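Gallery: can a machine tidy the hall yet?

Tamsin Marchetti spent April asking people in Lalodura which chores they would hand over first. Most said the hallway – shoes, bags, coats, whatever gets dropped by the door. Machines still do badly at it, because no two halls are alike and soft things change shape when lifted.

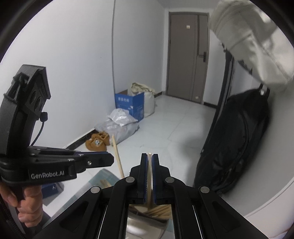 Issue 13, p. 8

Blue-padded fingers closed on a thin wooden dowel. Rigid and straight, it is the easy part. The stuffed sack and crumpled bag by the far door are harder.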